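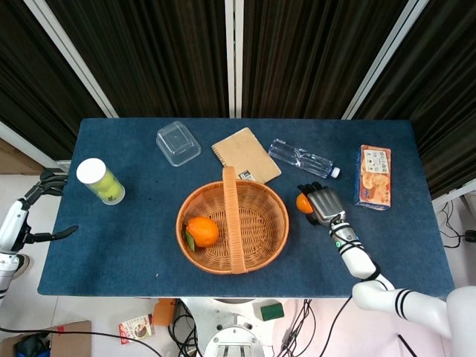
Trutach Release Manager 1,304

Staged update control for office desktops

Release Manager holds operating system feature updates on a local server and releases them to groups of desktops on a schedule set by the administrator. It is sold as a software license, or preinstalled on the Brornden rack unit. Both versions use the same console and the same policy files.

How it works

The server downloads each update once, checks its signature and stores it in the local cache. Client machines query the server every 96 minutes. If the policy for their group allows the update, they download it over the local network and install it in the next maintenance window. If the policy does not allow it, the client reports its current build number and takes no further action.

Groups are called rings. A new installation has three: Pilot, Early and General. Rings can be renamed, split or merged at any time. A machine belongs to one ring only. Moving a machine to another ring does not remove updates already installed.

Security fixes and feature updates are handled by separate policies. Deferring a feature update does not defer security fixes unless the option "Apply to all classes" is selected. This option is off by default.

Capacity

Standard license: 300 clients, one server
Extended license: 3,000 clients, up to four servers
Additional servers act as caches and do not require a separate console

Server requirements

64-bit processor, four cores
16 GB memory
500 GB free disk space for the cache
Wired network connection
Fixed IP address or DHCP reservation

Changes in this release

Released 2020-04-16.

The rollback timer can now be set per ring. Previously it applied to the whole server.
Interrupted downloads resume from the last verified block.
Build numbers are shown in full in the client list and in exported reports.
The Tlapale report format has been removed. Existing reports in this format can still be opened, but new ones are written as CSV.

Known issues

Clients that are renamed while an update is pending appear twice in the console until the next query. Delete the older entry. A correction by Crescencio Ochoa is in testing and is planned for the next maintenance release.

Ordering

Licenses are sold for one or three years through Velanstead. Rack units ship with the Standard license installed. For volume quotes, contact Emiliano Tapia in sales and state the number of clients and sites.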